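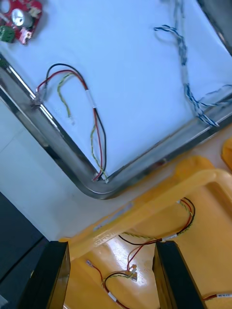
Wrist camera view of the harness cell at Ellulness, with the gripper over the yellow bin.

Last updated 2020-07-04

Wire harness picking: results from the May trials

Picking loose wiring out of a bin is still one of the harder jobs in our program. Harnesses change shape every time they are touched, they hook onto each other, and a grasp that looks good from overhead often brings up two at once.

The method tried in May drops the overhead camera and plans from the wrist view alone. The network, which we call Cudent, was trained on 2000 labelled grasps. It does not try to model the whole harness. It looks for the label sleeve or a connector, estimates which wires cross over it, and scores each candidate by how likely it is to come up by itself. If every score is low, the arm nudges the pile and looks again. We allow 3 nudges before the attempt is recorded as a failure.

Cudent was compared with our older colour-based planner over 20 bin fills each. Double picks fell by about half. Cycle time got worse, by 10 seconds on a bad pick, and nearly all of that is the nudging. Sleeves were the better target. Connectors lying against the glossy bin wall were missed fairly often, and we put that down to glare in the training set.

Twisted pairs remain a problem. The network treats the braid as a single thick wire and places the grasp too wide, so those harnesses were left out of the comparison.

Next, the same network moves to the Vaher cell, which has a matte grey bin and different lighting. The labelled grasps will be shared with partner labs once the file names have been sorted out.

Contact: Clotex project office, Ellulness | © 2020 Ellulness | Back to top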